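News > Site and Operations > Kitting room

Kitting room: what the Karnomeck trial means for your shift

May | Staff newsletter, Plarance site

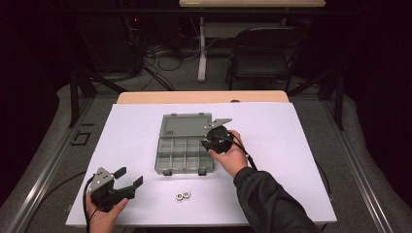

The kitting room has packed fastener sets by hand for as long as Plarance has had the contract, and from this month part of that work is being taught to a machine. Karnomeck is supplying the arms, which arrive later in the year. Until then the job is recording how our own people do it, using a pair of hand-held grippers at a single station. The first task is sorting small hardware into a divided organizer box, and it starts as simply as it can: two hex nuts on a white board, the box open behind them with its compartments empty, one gripper in each hand. The operator picks up a nut, places it in a compartment, and then does the next. Later tasks will add washers, split pins and closing the lid.

Recording runs in 15-minute blocks with a break between each. No one does more than 3 blocks in a shift. Several people have said the grippers are heavier on the wrist than they expected, so if you feel any strain, stop and tell your lead hand. You will not be asked to make the time up.

Twenty-three people work in kitting across both shifts. None of those positions is being removed under the trial, and the agreement with the site says so in writing until the trial is reviewed. What does change is the mix of work. If the arms do what Karnomeck says they will, the small hardware sets will move off the benches first. Those are the sets most people rotate out of when they can, and they account for most of the sore hands reported to first aid. Mixed kits, rework and anything with a seal or a gasket will stay with people.

There will be new work as well. Someone has to load the trays, clear jams and check finished boxes before they go to Tapia for dispatch. Those duties will be classed at the current kitting rate during the trial. Whether they should be paid at a higher rate afterwards is still being discussed, and the delegates have asked for an answer before the arms are switched on for regular production.

Training for the new duties takes 60 minutes in the classroom, followed by time on the floor with a lead hand. It is paid, and it is held during your normal hours. Sign up on the sheet outside the lunch room. People on modified duties can take part, and the station can be set up for sitting or standing.

Some of you asked what happens to the recordings. They are used to train the arms. They are not used to time individual workers or to set rates, and supervisors do not have access to them. Files are stored under a station number with no employee name attached.

An information session will be held Wednesday at 2 p.m. in the lunch room, and repeated at the start of the evening shift. The Zollura line is not part of this trial and its schedule stays the same.

4 comments | 11 shares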